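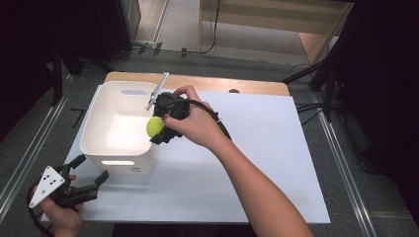
Three extra shifts in September would clear the backlog, according to a reply posted by Drullar under the notice on community nursing cover. The Powell clinic has not confirmed the shifts.

Home | News | Health | Jobs | Contact

Nurse visits between Zeltitz and Kotberg will move to a single rota from 16th August. Each village has until now kept its own list, with two nurses on call at a time. The joint rota covers more than 25 home patients and is run from Powell.

Wound care and blood tests stay on their present mornings. Repeat prescriptions must be requested two working days ahead. Travel time between the villages will be logged as paid hours, a point left open in the previous contract.

Share 3 | Comments 2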